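Archives > Members List > February > Tray and Table Hire

From: Iqra Janjua
To: Members list
Date: Feb 23, 2018
Subject: Re: Changes to hire of serving trays and tables

Dear members,

I am writing on behalf of the Zindham Community Hall Association in response to the message below, and to set out how the hire of trays, tables and serving ware will work from the start of the new booking period. I have kept the earlier message in full so that members who joined the list recently can follow the exchange.

> Dear Association,
>
> Our group has hired the small hall for its monthly lunch for several years. Until this winter the serving ware came with the room. At our last booking we were told that it must now be requested separately, and that a deposit applies. No notice of this was given on the list. We would like to know when the change was made, what the deposit covers, and whether groups with a standing booking are expected to pay it each time. We would also ask that the kitchen cupboard be unlocked before noon, as we cannot set out a lunch in ten minutes.
>
> With regards,
> The Troltent Lunch Group

The Association accepts that notice should have been given. The change was agreed at the winter meeting and entered in the minutes, but the minutes were posted only on the board in the entrance passage and did not reach this list. We regret the inconvenience to the lunch group and to any other hirer who was taken by surprise.

The reason for the change is the rate at which serving ware has been going missing. The stock book shows 89 items written off in the last booking year, most of them trays, jugs and serving spoons. Replacements were ordered from Damgaard at a cost to the Association of $1002, and that sum was met from the money set aside for the repair of the side door. The side door has therefore not been repaired, and hirers are asked to go on using the front entrance until further notice.

From the new booking period the following will apply.

Serving ware will be listed on the booking form as a separate line. A group that does not need it may leave the line blank and will be charged for the room only. A group that does need it should state what is wanted and for how long. Requests should reach the office at least six days before the booking.

The deposit is held against the serving ware alone and does not cover the room, the furniture or the heating. It will be returned in full once the items have been checked back in. Groups with a standing booking will pay it once, at the beginning of the period, and it will be carried forward from one date to the next. If something is lost or broken, the cost of that item will be taken from the deposit and the group will be asked to make up the difference before its next date.

Tables remain part of the room hire and need not be requested. They should be wiped down and left standing at the end of a booking - the folding of tables by hirers has led to pinched fingers and bent hinges, and the Association would prefer to do it. Tablecloths are not supplied. Groups bringing their own are asked not to fix them with pins or tape.
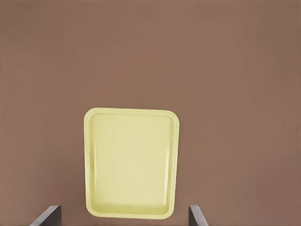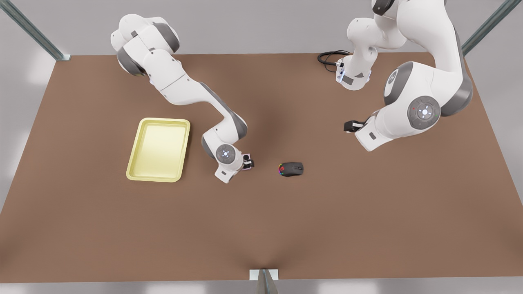
The Trosis Choir wrote to the office on the same subject, asking that the deposit be waived for any group that brings its own trays and uses only the hall's cups, since the cups are seldom the items that go missing. The choir also suggested that each shelf in the cupboard carry a list of what belongs on it, so that a group can check the shelf on arrival and report any shortage before it is blamed for one.

The second suggestion has been adopted. Shelf lists will be put up before the first booking of the new period, and a hirer who finds something missing should write it on the list, with the date and the name of the group, before taking anything out. The Association will treat such an entry as sufficient and will not pursue the group for the item.

The first suggestion is more difficult. Cups are counted with the rest of the serving ware in the stock book, and the office has no separate record of how many have been lost. The matter will be placed before the next meeting. Until it has been decided, groups using cups only will be asked for the deposit in the ordinary way.

On the question of the cupboard, the key will be available from 11 a.m. on the day of any lunch booking. It must be signed for at the office window and returned to the same place. Two keys are in circulation, and one of them is at present unaccounted for. Any member who may have carried it home by mistake is asked to return it, and no charge will be made.

Members who wish to comment on these arrangements may reply to this list or write to the office. Replies concerning a particular deposit should go to the office only.

Yours faithfully,

Iqra Janjua
For the Zindham Community Hall Association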